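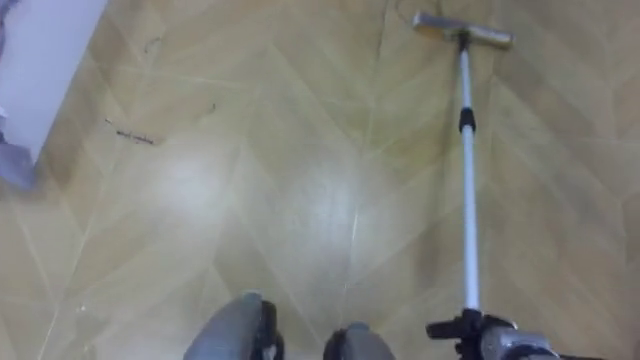

**Figure 1.** Glossy floor in a herringbone or chevron pattern, with a long-handled floor tool.

### 3.2 Sprint training groups and season length

The records cover 31 sprinters from two clubs, Flernley and Jevton, over 19 weeks of indoor preparation. All athletes competed at 60 or 200 meters, and most also ran a relay leg. In total, 3395 timed runs were entered in the log kept by Mkhize, who served as head timekeeper at both clubs. Runs stopped before the finish line were left out, as were runs into a headwind during the outdoor sessions in February.

The Flernley group trained under the Bugti plan, in which starts are practiced early in the week and longer runs are held until the end. The Jevton group followed the older Gravent plan – shorter rests, more bend running, and no block starts before the sixth week. Coaches were free to excuse an athlete from any session, and the reason was noted in the log.

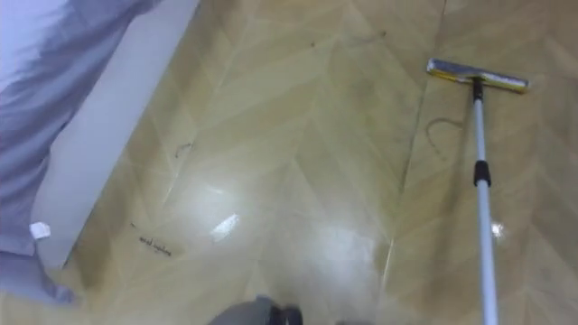
Athletes who changed plans during the season were treated as members of the group in which they began. Only 2 did so, and leaving them out did not change the order of the results. Both had moved from Jevton to Flernley for reasons of travel.

Times over the first 30 meters improved in both groups. The gain was larger under the Bugti plan, but most of it came before the ninth week, and the groups were close again by the last indoor meet. Over 200 meters the pattern was less clear. Jevton runners lost less speed in the second bend, while Flernley runners reached a higher top speed and then slowed more sharply. Neither group showed a steady change in relay exchange times – these varied more from one meet to the next than between plans.

Mkhize's notes also record missed sessions, which were more common at Jevton. The effect of these absences is taken up in Section 3.3.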